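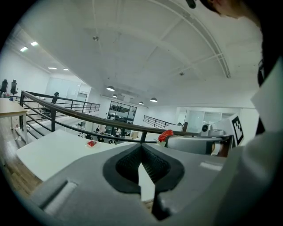

Peadar Mulcahy

Filed under: Data Collection > Handheld Grippers > Pose Tracking

Ticket opened 29 Sep 2022. Severity: annoying, trending expensive.

Summary. Episodes recorded at the mezzanine table in Zestcombe fail the trajectory check at a rate I'd describe as enthusiastic. Of 3,039 episodes in the current pick-and-place batch, Jasham has thrown out 1,225. The reject code is always POSE_JUMP. The hand is moving along at a civilised speed, then according to the tracker it teleports towards the stairwell and comes back. A policy trained on that would learn to fling things over the railing, and there are desks down there.

Expected: smooth camera path from start to release.
Observed: smooth path, sideways leap, smooth path, occasionally a second leap in case we missed the first.

Setup. Handheld gripper, wide-angle camera on the body, firmware current. Objects are the small red ones from the standard kit, working off the white table and the clear tray. Processing runs on Mulder, overnight, when Mulder is in the mood.

Tried so far:

- Restarted everything. Somebody was going to ask.
- Recalibrated the lens. Reprojection error came out fine. It was fine last time too.
- Swapped the memory card. No change, but I now own a spare memory card.
- Wiped the lens. A small improvement on one session that I couldn't reproduce on the next, so I'm calling it superstition.
- Reprocessed a handful of rejects on the old Plallidetti build. Same jumps, same places, slower.

Update 1. Support asked whether the operator was moving too fast. I went through the gyro logs and no. If anything we move like people carrying soup. They also asked whether the room had enough visual texture. It has a ceiling with pendant lamps, beams and bright panels, a wooden floor, a railing with black balusters running right through the middle of the view, and an entire lower storey on show past it. Texture isn't in short supply.

Update 2. Plotted feature matches over time for the worst rejects and felt a bit silly. Two things are going on.

First, the balusters. They're identical and evenly spaced, and the matcher will happily decide that one baluster is its neighbour. The pose slides along by a baluster's width, which lines up nicely with the size of the small jumps.

Second, the atrium. A good share of the long-lived features sit on the floor below, and that floor has people on it. When a colleague down there gets up, the tracker believes the world has stayed put and we've moved. I can match one of the large jumps to somebody leaving their desk. I won't be naming the colleague. He was entitled to lunch.

The white tabletop does nothing to help. It's glossy enough to throw the overhead lights back, and the highlights shift with the camera, so the one surface close enough to anchor on offers mostly reflections.

Update 3. Support suggested moving to a windowless room with matte walls. We'd like the learner to cope with ordinary places where people walk about, so no. They then suggested sticking more fiducials around. We already have the marker plate on the end of the other gripper, the one lying by the railing, but a marker on something that gets picked up and waved about is a poor choice of landmark. I've asked that when a gripper's parked it goes behind the operator. There's also a standing request not to use it as a shelf for the props. This request has been made before.

Update 4. Changes made this session:

1. Operator stands with their back to the atrium, so the lens looks mostly at the wall and the wooden table.
2. Matte grey cloth over the white tabletop, with a printed pattern taped along the back edge.
3. Map built first, with a slow pass while downstairs is quiet, then demonstrations localised against that map.
4. Mask applied in Jasham to anything beyond the railing.

Recorded for almost two hours. Three rejects, all of them mine, all dropped objects. I can't tell you which of the four changes did the work, having made them all at once like an amateur. Item 1 is the suspect.

Update 5. Reran the old rejects with just the mask from item 4. The large jumps are mostly gone. The baluster slides are still there, since half the railing falls inside the mask boundary and the near handrail doesn't. Will redraw the boundary and queue the lot on Mulder again in January if there's disk space, which there won't be.

Status: workaround in place. Leaving this open for the baluster matching, assigned back to support. Please don't reply asking me to restart it.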